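29 de fevereiro de 2020

Romance de estreia de Blandine Rolland chega às livrarias em junho

Olá a todos! Sou a Blandine Rolland e venho dar-vos uma notícia que ando a guardar há meses — o meu primeiro policial, O Inverno em Brurbridge, sai em junho pela Cluklow.

A história começa quando a restauradora Inês Carré aceita avaliar a biblioteca de uma família que não conhece e encontra, dentro de um atlas, a carta de um homem desaparecido há 23 anos. Quem a escreveu? E porque é que o inspetor Milleck não quer que ela faça perguntas?

Escrevi quase tudo à noite, na mesa da cozinha, depois do jantar (o capítulo 30 foi refeito tantas vezes que já o sei de cor!). 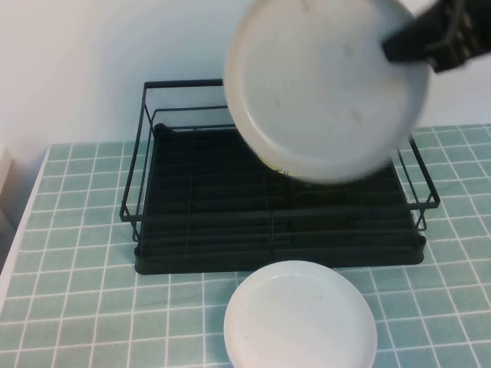 A primeira versão tinha mais de 40 capítulos e a minha editora, com muita paciência, convenceu-me a cortar uns quantos. Ainda bem — o final ganhou outro ritmo.

Se escrevem sobre livros e querem um exemplar de leitura antecipada, peçam-no à Cluklow, Apartado 2201, e digam se preferem papel ou digital.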